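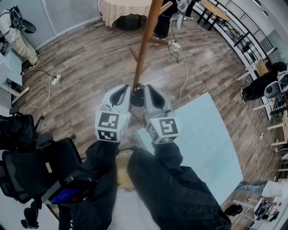
Both hand-held grippers lined up on the foot of the coat rack before a practice pass.

How to Record a Two-Handed Task with Hand-Held Grippers

I get asked a lot where a beginner ought to start with hand-held demonstrations, and my answer is always the same: pick one piece of furniture, clear your afternoon, and be prepared to do the same thing over and over until your shoulders complain. I like a coat rack for this. It's tall, it's skinny, it tips if you're careless with it, and it makes you use your two hands together (which is the very thing most people haven't practiced!).

The task I teach first is called "shift the rack." You walk up to it, close both grippers on it low down, slide it a short way across the floor, let go, and back off. That's all there is to it. The robot that learns from you will have two arms too, so everything you do with one hand while the other is busy matters a great deal.

Before you pick anything up

Walk the path once with empty hands. Look for power strips and cords, and move whatever you can toward the wall, then remember where the rest of them are, because you'll be watching your fingertips and your feet will be on their own. Mark the rack's starting spot with a bit of tape. I use a little square of it, and I put a second one down where the rack should end up.

Next, start your session in Geltton (or whatever recording program you use) and give it a plain name. I went through a phase of clever names and lost most of a September that way, hunting for a folder I'd called "Tall Friend." Now I write the task, the surface and a number.

Setting your hands

Hold the grippers at a comfortable height with your elbows loose and the fingers pointing forward. Wear sleeves that don't catch, or push them up a little. Keep the marker cubes clear of your cuffs and of each other, as the tracking depends on them being seen. Open and close each side a few times, all the way both ways. Then stand still for a slow breath before you begin, so the recording has a clean start.
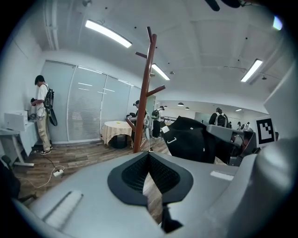

Keep your approach slow and straight. The most common mistake I see is swooping in from the side, a perfectly natural thing for a person to do and a miserable thing for a robot to copy. Bring both hands in at the same pace. If one gets there early, let it wait with its fingers open until the other catches up.

Close gently. You want the wood held firmly without being yanked, and you'll feel the difference in your wrists after a few tries. Now slide the rack, with the base flat on the floor the whole way, and keep an eye on the top of the pole. If it starts to sway, slow down. Don't stop dead.

When you reach the second square of tape, pause, open both sides fully, and pull straight back. Do please finish the motion! So many people relax the moment the rack is in place and drop their hands, and then the robot learns to drop its hands as well.

How many passes you'll need

More than you'd like. My own set for this task came to 507 passes, and I threw out 276 recordings from an earlier round where I'd been dragging the rack at a tilt without noticing. I'd suggest stopping for a rest after every six. Shake out your arms, have some water, and play back the last one while it's fresh.

Change small things as you go along. Turn the rack so its hooks face another way, start a step farther off, come at it from a different corner of the room. People walking about in the background are fine by me, and I'd rather have a few of them in there than train on a room that's always still.

Sorting afterward

Throw out any pass where you bumped something, lost your grip, or changed your mind halfway through. Keep the slow ones and the slightly clumsy ones, so long as they got the job done. Then label the rest and copy them somewhere safe before you go home, even if you're tired and your supper's waiting.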